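# Getting the hand's position right comes first

*Wednesday, October 10, 2018*

The software group at Elteten has spent most of this year on a question that sounds small: where is the hand? Its tracking package, Wusteo, takes video from a fixed camera, finds printed markers on a cube attached to a robotic hand, and works out position and angle for every image. A planner uses the result to decide how the fingers should close.

We spoke with the group's lead developer at the company's office in Brirnutora. The first version, she said, was written in February and did not last long.

"We solved each image separately," she said. "If you see one face of the cube straight on, there are two answers that fit almost equally well. The solver would pick one, then the other. On the plot the wrist was flipping back and forth, and the planner believed it."

The current version keeps both answers for 10 images before it drops one. It also prefers any solution that uses two faces of the cube over a solution that uses one. The developer called this "a boring fix" and said it removed most of the jumps.

Calibration took longer. The camera has to be located against the table before any of the numbers mean something, and the group had been doing this by hand with a printed board. A calibration tool from Oltmanns now does the fitting. Elteten wrote its own script on top, which refuses to start a session if the error is too high.

"People hated the script for a week," she said. "They would bump the camera mount, the script would say no, and they would have to do it over. Then we looked at the old logs and saw how many sessions had been recorded with a bad calibration. We threw those out."

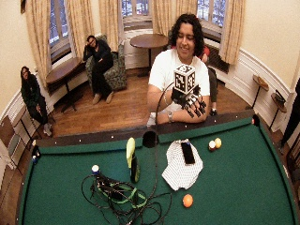

Vol. 6, No. 10

Tables with ordinary things on them are a harder test than a bare bench. Cloth is the worst case for the perception side, according to the developer, as it has no fixed shape to match against. The group stopped trying to fit a model to it. Wusteo labels the area as soft and passes an outline to the planner, which then looks for a fold to pinch.

Balls have a different problem. A plain ball gives a good position and no useful rotation. Early code reported a rotation anyway, and it was noise. "Now the field is left blank," she said. "Two other programs crashed when we did that, so we fixed those too."

The main test set has 3000 short recordings. Every change to the tracker is run against all of them overnight, and a report in the morning lists the ones that got worse. After the last change there were 1648 recordings with lower error, and most of the rest did not move. The few that got worse nearly all had the marker cube turned edge-on to the camera.

Asked whether a learned tracker would replace the markers, she said the group has one running next to the main code but does not send its output to the planner.

"It is good on average," she said. "I can't tell you when it is going to be bad. With the markers I get a number that says how much to trust the pose, and the planner slows down when that number drops."

The next release will change how timestamps are handled. Camera images and finger readings come in on separate clocks, and the drift shows up in long recordings. The group plans to correct it when the data is written to disk. Old recordings will be converted with a separate command, and the originals will be kept.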